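## Leasing at Salen Commons

**When will the first homes be ready?**

Move-ins at the Gatville Road building begin in October. The Atallah building follows in the spring.

**Are pets allowed?**

Yes. Each household may keep two cats or one dog under 40 pounds. 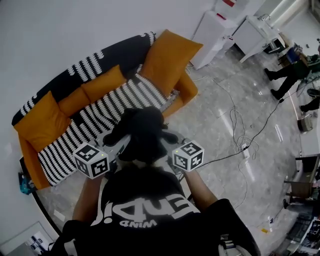

## Parking and Shops

**Is parking included?**

One garage space comes with each lease. Guests may park in the Lillusent Street lot for up to 4 hours.

**Who may rent the retail units?**

Any licensed business may apply at the leasing office, Suite 3, 2312 Gatville Road.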